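Tray meal

A tray meal is a small meal which is put together on one tray and carried to the person who eats it. It is common in hospitals, schools, trains and homes where somebody must eat in bed or at a desk. The tray keeps the food and the drink in one place and makes the cleaning easier.

Contents

A simple cold tray meal has a main item, most often a sandwich, and a cup. Fruit is usually given on a separate plate, so that the juice does not make the bread soft. Strawberries, grapes and pieces of apple are the usual choices, as they can be eaten without a knife. Drinks come in a small carton or in a bottle with a screw cap. In the canteens of Hulville the carton holds 300 milliliters, and in Niklow it is smaller.

Arrangement

There is no single rule for the places of the things. In many kitchens the cup stands at the front of the tray, where the hand reaches it first, and the plate with the sandwich stands behind it. Other kitchens put the cup at the back, to protect it from the sleeve. Plates of fruit may stay beside the tray until the end, especially if the tray is small.
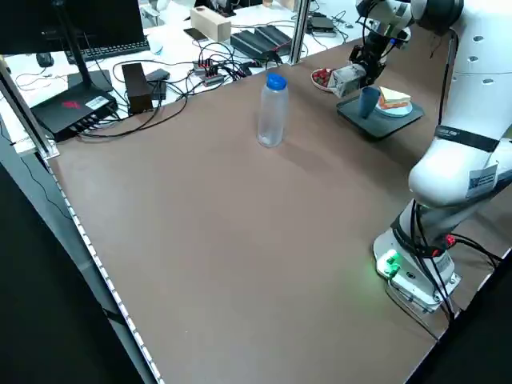 Readers of the Grorkton household bulletin have discussed the question several times. One of them wrote that the cup should go on the tray last and be filled only at the bedside, and that in 10 years of carrying breakfast up the stairs this was the only method which kept the bread dry. Another reader answered that a half-filled cup is good enough.

Trays

Trays are made of plastic, wood or metal. Rectangular trays are preferred in institutions because they fit in racks; the tall rack used at the Mangundap hospital takes 33 of them. Round trays are more often seen in cafés. A raised edge is useful on all types, and a dark color hides scratches but shows crumbs more clearly.

See also: Packed lunch, Breakfast in bed, Canteen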